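3.2 Building the hand-held grippers

We built the grippers in a shared workshop, the Galthorpe, which has two printers, a drill press and a long bench that is rarely free before six in the evening. That setting shaped the design more than we expected. Every part had to fit on a small print bed, every fastener had to be one the workshop already stocked, and the whole tool had to come apart with a single driver. We are very fond of the result! It is light and stiff, and it can be rebuilt in an evening by someone who has never seen it before.

Each tool, which we call a Triner after the first working version, has two black plastic fingers that close toward each other when the handle is squeezed. The fingers end in dark blue rubber pads. A wide-angle camera sits above the handle and looks out over the fingers, so that the pads stay in view whether the hand is open or shut. The same finger set can be bolted to the wrist of our home-built arm, Sillura, and this is the heart of the idea. A person picks things up at home with the Triner, the camera records what the fingers did, and the arm later learns from those recordings with the very same pads on its wrist.

The first pads were flat, and they were a disappointment. Small rounded things slid out sideways as soon as the two pads met at a slight angle. Gøran Nyberg suggested molding ribs into the rubber, and we had a printed mold ready by Friday. With ribs, the pads held thin plastic limbs and curved shells much better, and we dropped the flat version the same week. The molds are simple two-part shells. We coat them with a thin layer of release wax, pour slowly from one corner, and leave them overnight. Pads that came out with bubbles near the tip were kept for testing the hinge.

The hinge itself went through more versions than any other part. Our early fingers flexed at the root, so the pads crossed when squeezed hard. Making the arm thicker and moving the screws closer to the joint fixed this. Anyone copying the design should tighten these screws only until the play is gone – the plastic creeps, and an overtight joint will bind after a few hours of use.

3.3 Recording at home

We wanted recordings from real rooms, made on the surfaces people use every day. Beds turned out to be a favorite with our group. They are large and soft, small items do not roll far, and a dropped tool does no harm. They are also hard for a vision model, which makes them exciting to work with. The sheet gives under the fingers, printed patterns compete with the objects lying on them, and chargers and cables tend to be part of the view. Figure 3 gives a good idea of the kind of view the model has to cope with: a translucent mint-green figurine and a small black toy car lie on a sheet that has both a square grid and large pomegranates printed on it.

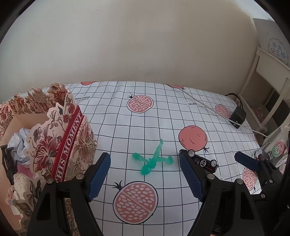

Figure 3. View from the hand-held gripper over a bed, fingers open. The grid on the sheet shows the strong bending of straight lines by the lens.

3.4 Lens correction and practical notes

We tried training on flattened images first. Straight lines looked straight again, but the correction stretched the corners and threw away part of the view beside the fingers, where a second gripper often comes in. We now feed the bent images in as they are. This saved us a processing step, and the arm's reaching got no worse in our tests.

In all we kept 468 recordings, of which 226 were made on beds or sofas. Each lasted roughly 30 seconds. We set 50 aside for testing before any training began and did not look at them again until the final model, Kırmızıgül, was ready.

Translucent objects deserve a separate remark. Their color shifts with whatever lies beneath them, and our early models often placed the closing point too far to one side. Adding more recordings of the same objects on different fabrics helped a good deal, and it was pleasant work for a rainy March. We also started recording short passes with the fingers held open over the object before closing. The extra frames gave the model a clearer idea of where the limbs of a small figure ended and the cloth began.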